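**Android client engineer (messaging), Vomum**
Posted 11 Feb 2019. Full time, remote or at our Nokorlow office.

Vomum is a group chat app for sports clubs and small firms. The Android client has 148 modules, most of them Kotlin, and talks to a message relay written in Go. We are hiring one engineer to take over the notification and offline sync code.

Work in the first six months:

- Replace the polling service with a push channel that survives Doze.
- Move the local message store from raw SQLite to Room, with migration tests for every schema still in use.
- Cut cold start on low-memory handsets to under 600 ms.
- Clear the backlog on read receipts in groups of more than 50 members.
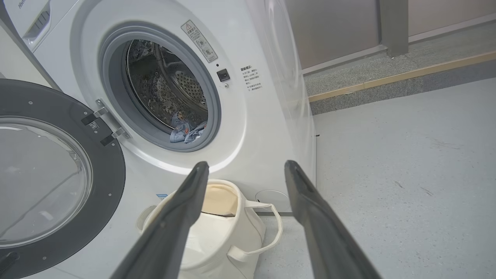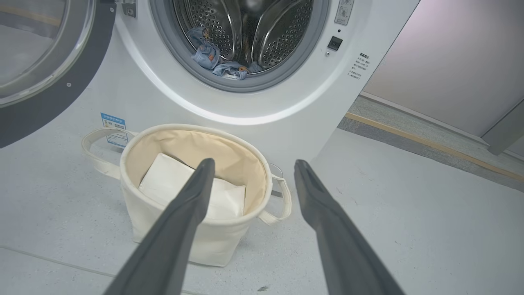
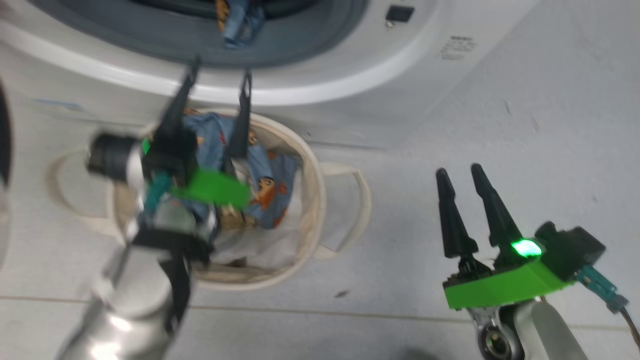
You will report to Wajid Jadoon, who leads the client team. Code review is done in Gerrit. Releases go out every two weeks, with a staged rollout and one engineer on call for each release. The test suite has 2,389 cases and must pass before merge; flaky tests are quarantined and fixed by whoever owns the module.

Required: three years of Android work on a shipped app, sound knowledge of coroutines or RxJava, and experience of debugging background limits on Android 8 and later. Useful: Protocol Buffers, end-to-end encryption, any Go. The old sync layer, Mikuš, is only partly documented, so you should be willing to read other people's code.

The contract is permanent after a three-month trial period. Hardware is supplied. We can't sponsor visas for this post.

Send a CV and a link to one piece of code you maintain to Daniyal Malik at Gronden, our recruiting agent. There is one technical call and one paid half-day task. No whiteboard exercises. Applications close at the end of February.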